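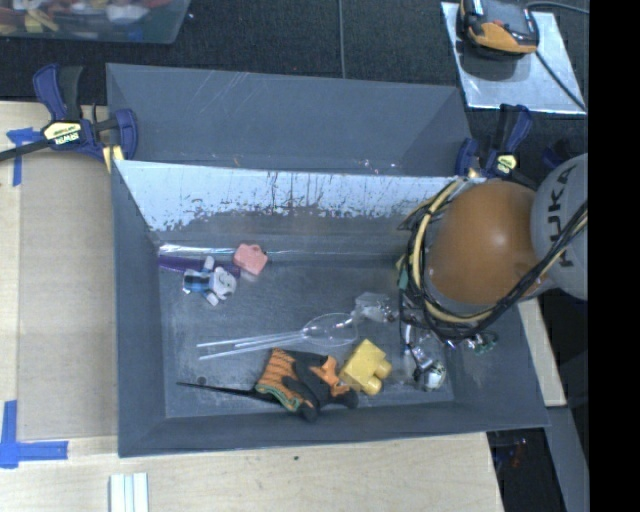
Hisitz - read me first

G'day, and thanks for grabbing this. Hisitz is my list of toy swap days and toy libraries, all in one plain CSV so you can open it in whatever you like. I started it in May when my youngest went through a phase of only wanting other kids' toys (still going, send help).

What's in it

There are 294 rows, one per swap or library. Each has a name, suburb, opening hours, whether you need a membership, and a notes column where I ramble a bit. Of those, 225 have hours I've confirmed by phone or email. The rest are marked "unchecked", so ring before you drive over!

Things to know

Suburb spellings follow whatever the organiser used. Fees are in whole dollars - a blank means I couldn't find out, so please don't read it as free. Jummai Akande did the first tidy-up of the columns and Irfan Jatoi wrote the script that catches doubles.

Fixing stuff

Found a mistake? Open an issue with the row number and I'll get to it after the kids are in bed, usually 9 pm.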